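Subject: Re: Reach figures after the page merge
From: Ekaette Etim
Date: October 16, 2024
To: social-ops list

Yutong Shao wrote:

> We merged the two Trindade pages in August, as agreed on this list.
> Follower count carried over correctly (2,060 after duplicates were
> removed). Since then the median reach per post has fallen by half,
> going by the monthly export. Posting times and formats are the same
> as before. Link posts seem to be hit hardest.
>
> Is this a known effect of merging, or should I be looking at the
> content? Laurinda thinks we should start paying to boost posts. I would
> like to know what I am measuring before we spend anything.
>
> Yutong

Yutong,

I would hold off on boosting. There are two separate things in your export and they need to be pulled apart first.

The first is the baseline. Before the merge you had two pages, and Vokance reports reach per page. If somebody added the two pages together for the earlier months, anyone who followed both was counted twice. After the merge they are counted once. A drop in the median is what you would expect from that alone, even if the same people saw the same posts. Check how the old column was built. If it is a plain sum, it can't be compared with the new one, and I don't know of a way to correct it afterwards without the follower lists from before the merge. Natália may have kept them.

The second is the link posts. Our own pages at Mindside showed the same pattern and we have never merged anything, so I doubt the merge is the cause there. We took 50 link posts and put the address in the first comment for half of them, leaving it in the body for the rest. The comment version reached more people but got fewer clicks. For us the clicks matter, so we went back to putting the link in the body. You may decide differently.

A few practical points:

Export by post, not by month. The monthly file leaves out anything deleted or edited after publication, and it does so without a warning.

Filter out paid reach before you take the median. The default column in the Grateck dashboard is the total, and the organic one is hidden under the column picker.

Compare like with like. Video and link posts have never behaved the same way, and a small change in the mix will move the median a good deal.

On followers carried over by a merge: they keep their follow, but I have seen no documentation on whether their notification settings survive. Mafalda Tavares asked support about it and got a reply that covered something else. If anyone on the list has an answer in writing, please post it.

Could you send the per-post file for the month before the merge and the month after? The raw version is fine – I have a script that sorts out the date formats.

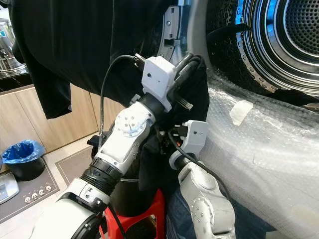
If the file is too large for the list, put it in the shared folder and post the path. Please leave the post IDs in, as the script uses them to match edited posts to their originals.

Ekaette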